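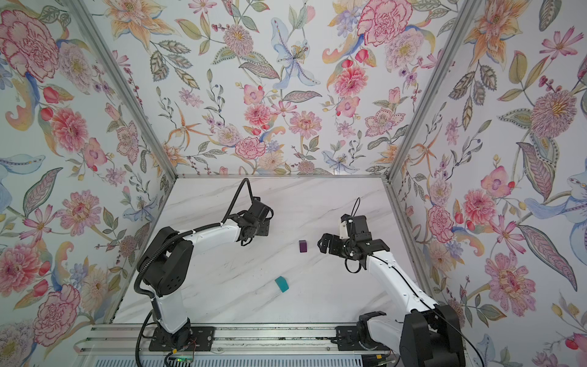 The lab manager at Salix has spent most of October swapping fingers on robot arms, and she still gets excited when a new pair comes out of the printer. "I know it's a bit of plastic," she says. "But you change the tip a tiny bit and suddenly the whole arm feels smarter!"

Her team is comparing two grippers on a pair of tabletop arms. One is the Trarevov, a stiff two-finger design. The other is the Tromevton, which has more give in the fingertips and needs a little more patience from whoever is driving. Each one gets 40 tries at the same job: pick up a small purple cube, pass it to the other arm, set it down by the teal block.

The handoff is where things get interesting. "Picking up is easy, they both do it all day," she says. "Passing is different -- you have two arms holding one small thing for a second, and if they disagree even slightly, the cube twists." The stiff fingers hold a better line on the way over. The softer ones forgive a bad approach, and she has come to like them for that, even though they let go a touch late.

She is just as keen to talk about cables. The first week went mostly to those, she admits, with the wrist lead catching whenever an arm reached across the table. Now it goes up in a tall loop over the gripper before coming back down. "Best change we made, and it cost us nothing. I'd tell anyone starting out to move the arm through its full reach by hand before they tape anything down."

The walls of the enclosure get changed too. The current paper is a big floral print called Simões, all carnations and irises, and she wants to see whether the camera software still finds the cube in front of it. So far she has run 5 wall patterns and this one is her favorite. "It's so busy! If it works here I'll feel pretty good about a real kitchen."

Does she have a winner? Not yet. She leans toward the Tromevton for the receiving arm and the Trarevov for the giving one, a mix she hadn't planned on testing. That's next, once the second set of mounting screws arrives.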